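Open day at the Saseck workshop

August 8, 2025

I took the day off and drove out to Grurilstead for the open day at Saseck. They build and program robot arms for small factories. I had signed up back in February, when my sister-in-law sent me the link, and then forgot all about it until the reminder came on Monday.

Parking was on the grass behind the building. You sign in, get a sticker with your name on it, and wait for your group. Mine was the 10:30 group, 19 people, a few of them kids. Estela Villalba showed us through. She has worked there since they were in the old place in Enulberg and she talks fast, so I missed some of it.

The first room was mostly parts on shelves and a long talk about safety fences. I will skip that.

The second room was the one I came for. They had a job running with round metal plates, and the arms were picking them up off a table. Wael Salem was at the computer. He said picking up a plate that lies flat is harder than it looks to visitors, as a gripper has very little to get hold of. You can go for the outer rim, or you can use some feature on the plate itself. These plates have a raised ring and a slot, and a row of small holes out toward the rim, so there are a few choices.
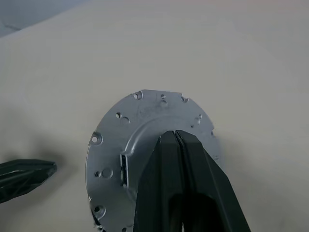 The gripper on one of the plates, with the tip of a second one at the left.

I asked what happens when a plate gets dropped. Wael said they log it and go again. The goal for this job is 3,000 picks, and they go over the misses at the end of each day. He didn't want to guess at a success rate in front of us, which I thought was fair.

One of the kids asked if the arm could pick up a cookie. Hala Karaki, who does the programming with him, said yes, but you might not want to eat it after.

They let us try moving a small training arm by hand in the next room. I was bad at it. You have to move slower than feels natural, and I kept running into the joint limits. The woman after me stacked two blocks on her first try.

Lunch was sandwiches at $8, cash only. I had a turkey one and it was fine. There was a table of old Lytvynenko catalogs to take home and I took two.

The next open day is in February. The sign-up page goes live this fall and there are 100 spots. If you go, get in an early group. The afternoon line was already out to the parking area when I left.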